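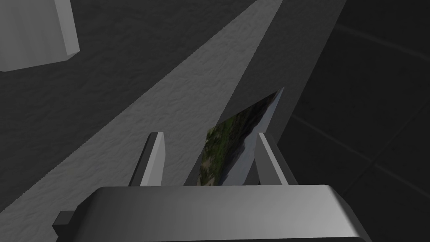
Spent the morning finding out why our simulated arm passes 50 handovers and then fails one for no reason a grown adult can point to. The job is moving a picture card from one side of a pretend bench to the other. It has a nice green hillside on it, which is more scenery than I get at Nukthorpe. Two gray fingers, one thin card, no weather, no dust, no Poul leaning on the table. And the card still got away.

2/ When I say "got away" I mean the log has it leaving the fingers at step 361 and travelling through the bench. Not off the bench. Through it. We found its coordinates later, well below the floor and still making good time.

3/ Benedicta's first theory was grip force. Benedicta's first theory is always grip force. We turned it down, and the card slid. We turned it up, and the card left as if it had a flight to catch.

4/ Poul's theory was that it's only a sim, so who cares. Poul is not invited to the next meeting.

5/ The reason I care: the same controller goes on the real arm at Drarholm, and the real arm has Ragnheiður standing next to it. I'd like the bugs to happen over here, where the worst outcome is me swearing at a monitor. 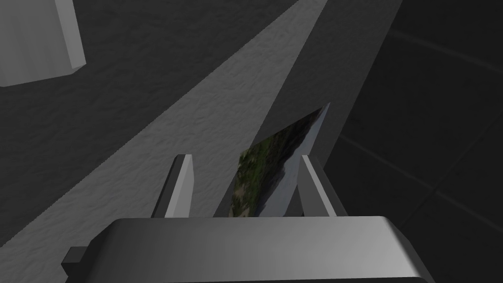
6/ So, the culprit. The card is so thin that the two fingers were very nearly touching each other's collision shapes. Every so often the physics decided all three objects were in the same place and settled the argument by firing the smallest one into the basement.

7/ Worse, the controller didn't notice. It carried on to the drop-off, opened its fingers with great ceremony and reported success. 9 times, once we went back and checked. I have worked with people like this.

8/ Fix for now: a thicker collision shape on the card, smaller time steps, and a check that there's still something in the grip before anyone claims a win. That last one should have been in since February. The person who left it out is typing this.

9/ Re-running the lot tonight. Ragnheiður says the real arm stays switched off until she's seen the results, and she has taken the key home with her.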